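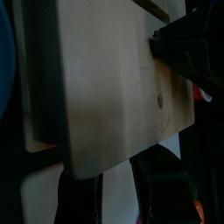
12th October

Block finishing, batch 3, continued from the Cleklow order.

Surface on the pale blocks is acceptable after the second pass. Sanded smooth, lower edge slightly beveled, no tearing along the grain that I can find by hand. The block with the small dark oval knot toward the right stays in the batch. Romana Gajdoš wanted it pulled. I checked the knot with the scribe and it is tight, no movement, no ring gap. A faint curved grain line runs up and to the left of it. Scribe does not catch on it, so I am recording it as figure and leaving it alone.

Stock: supplied by Brukach, stored flat in the back rack since April. No species on the delivery note. Malcolm Kettle thinks lime. I have written "pale, close-grained" on the sheet until someone looks at an end section under the lens.

Sanding sequence used:
Belt, 80 grit, faces only.
Orbital, 120, faces and ends.
Hand block, 180, with the grain.
Edges by hand, 180, then one light pass at 240.

The 240 pass on the edges makes a difference to the feel and very little to the look. On the faces it closed the surface too much and the test piece took oil unevenly, so faces stop at 180. Xuelian Lü got the same result on her offcuts last week with the Uzor oil. We have not tried it with the water-based finish.

Bevel: the first six blocks were done with the plane and came out uneven at the corners. Changed to the sanding jig with the fence at 45 degrees. The arris goes from sharp to slightly rounded in four strokes. More than that and the bevel starts to widen at the ends where the block tips. Quang Phí is going to add a longer rest to the outfeed side of the jig.

Color: cream to beige across the batch, with warmer areas on a few pieces. Two of these were dust packed into the grain and brushed out. One did not, and I have marked it on the underside in pencil for the tannin test. Check warm patches under the bench lamp from both sides before marking anything as stain. The overhead light on its own is not good enough, and I rejected one piece this morning that I then had to put back.

Moisture: meter reads 9 percent on the faces and 11 on one end. End reading repeated, same value. Pins were new. Leave that block out of the glue-up and read it again after 20 hours on stickers.

Grivura belts: the joint on the current one is lifting. It leaves a faint cross-line every revolution, visible only in raking light. Changed it. Old belt is in the scrap drawer, usable for shaping but keep it off faces. We have 70 left of the 120 discs, no need to order.

Dust bag was full again at the end of the belt stage. Empty it before starting, and once more before the orbital.

Open:
Tannin test on the marked piece (me).
End section for species (Malcolm).
Longer rest on the jig (Quang).
Ask Brukach whether the next delivery comes from the same log lot.
Oil test on the knot block, underside first. If the oil pools at the knot, seal with thinned shellac and repeat.

D. Yao

Workshop notebook, finishing bench | Contact: Deming Yao | © Cleklow Workshop | Back to top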